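Bring back the boring instruction sheet

Typing this fast before I have to go pick up my kid, so forgive the mess. 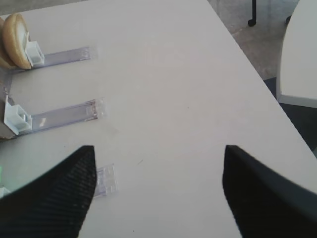
I bought a shelf last month. Lehtinen, the tall one, the one everybody in Prundbridge seems to own now. Opened the box, dug around for the booklet. No booklet. A card the size of a coaster with a square code on it and the words "Let's build!" So I get the phone out. The code wants me to download something. The something wants an email address. Then it wants to know if I'd like to hear about rugs.

I would not like to hear about rugs. I would like to know which way up panel C goes.

My case is simple. If you sell a thing in pieces, the paper goes in the box. Printed. With drawings. Every time. I don't care if there's also a video, make ten videos, put music on them. But the paper goes in the box.

I've heard the arguments. Paper is wasteful. OK, but the shelf came wrapped in enough foam to insulate a garage, so let's not start with the one sheet I needed. Paper goes out of date. Does it? The shelf is not going to change. The shelf in my hallway will have the same holes in ten years. The app won't be there in ten years. I'd bet the app isn't there in 3.

That's the part that gets me, the second-hand part. People move. People sell stuff on, give it to a cousin, leave it in the rental. My desk is a Wovenard that came from my old neighbor Raimo Saarela, who got it from his sister, and the booklet came along taped under the drawer. Staples rusty, coffee on page two. I've taken that desk apart and put it back up twice with the booklet flat on the floor next to me. Worked fine. Try that with a dead link.

And the videos! The shelf video runs 90 seconds. Sounds great. But it's a person with very clean hands doing the whole thing at triple speed, so what you do is watch four seconds, pause, wipe your thumb, drag it back, miss, watch the rug ad. A drawing just sits there. You look at it for as long as you need, and it waits for you. You can turn it upside down if that helps. I do that. My mother does that.

My mother, by the way, doesn't have a smartphone and isn't getting one. She's perfectly able to put together a nightstand. She has put together more furniture than anyone in that app's marketing department. Now she has to call me and I have to read her a video over the phone. Try reading somebody a video.

I said some of this on the Zumville neighborhood board and got 135 replies, wich tells you something. Some of them were rude. One was from Matúš Malý, who used to draw assembly sheets for a living, and he said the hard part was never the drawing, it was sitting and watching a stranger get it wrong and then going back to fix step six. I think about that. Somebody used to watch. With the card and the code I don't get the feeling anyone watched anybody do anything.

Oh and the parts list. A good sheet has the parts list on the front so you know if you're short a screw before you start and not at 11 at night with the thing leaning on your shoulder. The app has a parts list too. It's under "More." Then "Support." Then you log in again.

So what do I want. I want stores to say on the shelf tag whether there's paper inside. That's all, a little mark on the tag. I'd pay a dollar extra for it. I'd probably pay two. And I want the rest of you to write to these companies, an actual letter if you can stand it, becuase they do count those.

Mine's going to Lehtinen tonight. Panel C is still on backwards.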